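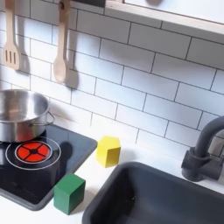
Ristport Supper Cards

I typed up 706 recipe cards from my grandmother's church supper club, and this is the whole pile as one plain CSV file. Each row is a card: title, who wrote it, ingredients, method, and a notes column for whatever was scribbled in the margins (the margins are the best part!).

I kept the spelling as I found it, so "brocolli" stays. Oven temperatures are in Fahrenheit. If a card gave none, the field is blank – please don't fill it with 350 and send it back to me.

Known problems: 65 cards have no author, and I'm pretty sure 2 of the molasses cookie cards are the same recipe in different handwriting. Yvette Morin read the French ones for me and fixed my accents. Anything signed "L.C." is Lise Chisholm, who says her date squares need more butter than she wrote down.

Use it for whatever you like, just keep the names with the recipes. Corrections are welcome, and I usually get to them in the evening after the dishes.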